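We use cookies to keep you logged in and to count visits. Accept / Manage

Wednesday, late

Kettle's on, feet are up, and I'm finally writing this down before I forget what I changed. The whole evening went to the sim kitchen for the arm build. I'd promised myself an early night (ha!) but once the Sidham scene loaded without crashing I couldn't leave it alone.

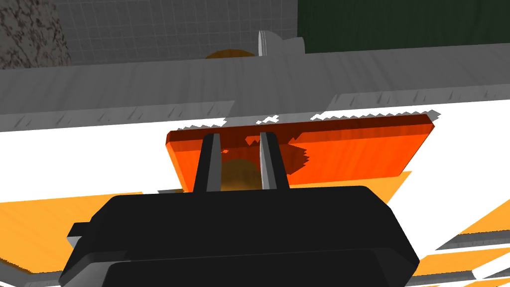
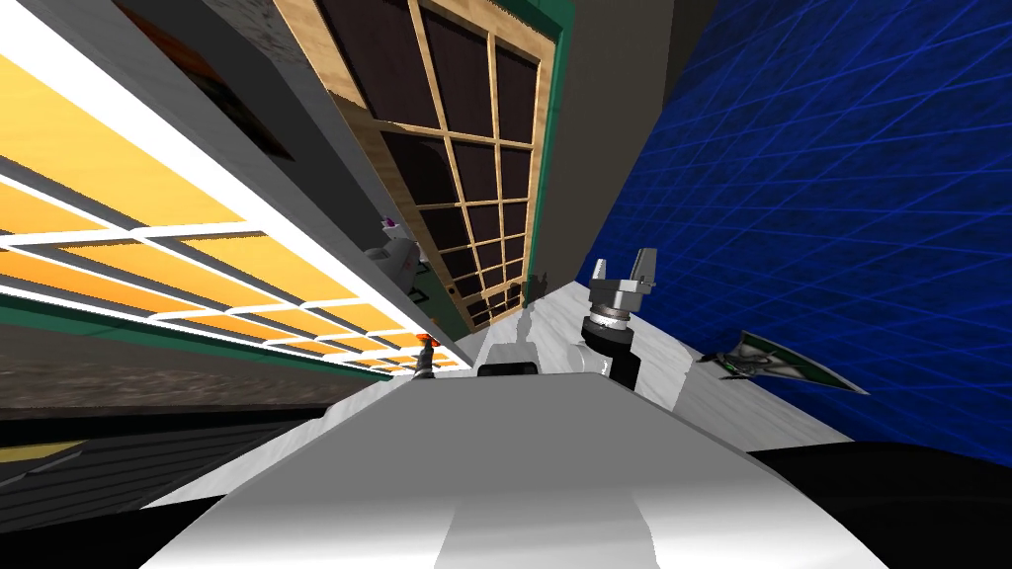
Sim kitchen, two views. Fingers up against the orange slab in the first, gripper pointing upward on the right of the marbled counter in the second.

I'm so pleased with the marbling! The colours are still a bit much, and the orange slab has that nasty saw-toothed fringe along its top edge, so rendering goes back on the list. I think it's the transparency setting but I've been wrong about that before.

The real arm is still in bits on the bench at Makhubela. I need 14 more of the short screws, and the Cakov driver board wants 7 volts on a line where I've only got five, so that's a Saturday job. Until then the sim is where I get to muck around with grip width. I've got two versions of the grip script now and I like the older one better, which is annoying after all that typing.

Must rename the folders. Must also back everything up to the Clotetti drive, the grey one, before I fiddle with the wrist limits again.

Bed. The tea's gone cold anyway.

2,447 views · 14 comments · Share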